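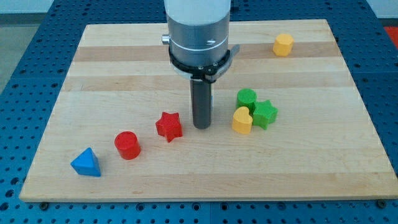 According to Khang Vi, a matched gift is a promise about someone else's money, and most of the trouble with matching comes from forgetting whose money it is. The remark was made to a room of new fundraisers in Clurkham, and it is a fair place to start a chapter on matched giving.

Chapter 7
Matched Giving

Chapter 6 dealt with gifts made straight from pay. In this chapter we turn to gifts that an employer adds to. A member of staff gives to a charity, the employer gives as well, and the size of the second gift depends on the first. The idea is simple, but schemes differ a good deal in what they match, how much they match and when the money is sent.

7.1 The basic terms

The first gift is called the lead gift. The employer's part is the match. The ratio tells us how the two compare: at one to one, a lead gift of £200 brings in a match of £200. At one to two, written in this book as 1:2, the same lead gift brings in more than the donor gave. Ratios below one to one are also common, and a small firm may prefer to match half.

Nearly every scheme has a cap. There may be a cap for each person, a cap for the whole year, or both. Suppose the engineering firm Trunberg matches at one to one with a personal cap of £300. An employee who raises £500 from a sponsored walk will see £300 added. The charity receives £800 in all, and it should not write to the walker's sponsors as though their gifts had been doubled.

7.2 What counts as a lead gift

The scheme rules should say plainly which gifts qualify. Four questions come up again and again:

Does money raised from friends and family count, or only the employee's own money?
Can two employees claim on the same event?
Does tax reclaimed on the gift count towards the sum matched?
Are some kinds of cause left out?

The third question causes the most letters. Many firms match the sum given and leave out the tax reclaimed, and the worked examples in this chapter do the same.

7.3 A case to follow through the chapter

Bidel is a packaging company with two sites. In April it opened a matching scheme at one to one, with a yearly cap of £1000 for each site and no personal cap. Khang Quan, in the accounts office, claimed for a gift of £500 to Nông, a charity that runs growing plots for schools. A week later a team at the same site claimed for £500 from a cake sale, and the site's money for the year was gone – with eleven months still to run.

Both claims were within the rules. Staff who asked later were turned down, and several had already told their charities to expect a match. We shall come back to Bidel in section 7.5, where the rules are rewritten, and again in the exercises.

Before reading on, note down which party you think should have told the charities that the money had run out: the employee, the employer or the scheme's administrator. Section 7.4 sets out the duties of each, starting with the employer.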